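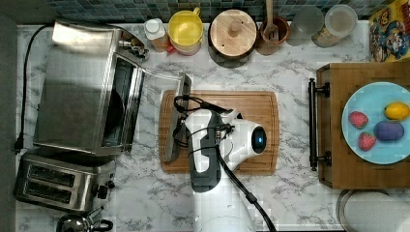 The Purimville countertop trial is a gripper comparison run on a fixed kitchen counter setup in Purimville. It pits the Ragab two-finger gripper against the Gresanier, on the same arm, with the same controller settings. Often shortened to "the Purimville counter" in lab notes. First run in May, repeated since with small changes to the layout.

Background

Started as a side job. The group at Wonthorpe had been testing grippers on foam blocks and painted cubes, good scores all round, then poor results as soon as the same hardware went near real dishes. The counter was put together to close that gap. Marble-patterned surface, cutting board, toaster, toaster oven, a plate of fruit. Items go back to marks between attempts.

Setup

One arm, mounted at the front edge of the counter. Cables run outside the arm, with slack at the wrist. Early runs lost time to cable snags when the wrist rolled past its usual range, and the loop has been re-tied more than once.

Each gripper gets 300 attempts per layout, split over the task list. Closing force and approach speed are locked for the whole block. Fingertips are wiped down every 100 attempts; pads are only swapped if torn.
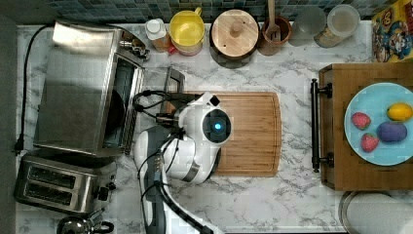 Two-finger gripper at the gap between the toaster oven and the cutting board.

Tasks

Round items: pick from the plate, hold, put back. The plate is round and the fingers come in fairly flat.
Flat items: spatula and similar, lifted from the board.
Narrow gap: reach in beside the toaster oven without touching the oven or the board. Scored as contact or no contact.
Tall items: jars and canisters from the back row. Dropped from later versions, too many collisions with the backsplash tile.

Grippers compared

Ragab. Slim fingers, short stroke. Does well in the gap task, less well on round items, where the tips tend to push the item away if the approach is off center. Light, so the arm settles quickly.

Gresanier. Wider stroke, softer pads, heavier body. Better on fruit. The extra width is a problem near the toaster oven and several runs were stopped by the force limit. Needs its own mounting plate, and recalibration after each swap takes a while.

Neither one is clearly ahead on the spatula. Most misses there were put down to the pose estimate and not the fingers.

Camera placement

Two views are used, one straight overhead and one closer in, from above at an angle. Overhead alone gives good positions but poor height over the board.

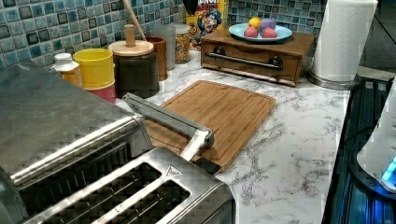
The angled view fixes most of that, at the cost of occlusion whenever the arm crosses between lens and target. Shiny steel is a known trouble spot for both, and depth readings off the toaster top are thrown out before planning. A wrist camera was tried and is still listed as optional in the protocol.

Results

Over 1235 scored attempts in the first series, 185 were marked void, mostly controller timeouts and items set down off their marks. Voids are not counted against either gripper. The Wonthorpe write-up gives the gap task to the Ragab and the round items to the Gresanier and makes no overall ranking. Readers looking for a single score won't find one.

Criticism

The main complaint is lighting, which is not controlled. Another is that locked closing force favors the softer pads. A later revison of the protocol allows one force setting per gripper, so results from the two versions should not be mixed, though they sometimes are.

The fruit is also a sore point, since plate and fruit positions hardly vary within a layout. A shuffled version has been proposed, no results so far.

See also

Parallel-jaw gripper
Hand-eye calibration
Force limiting
Grasp planning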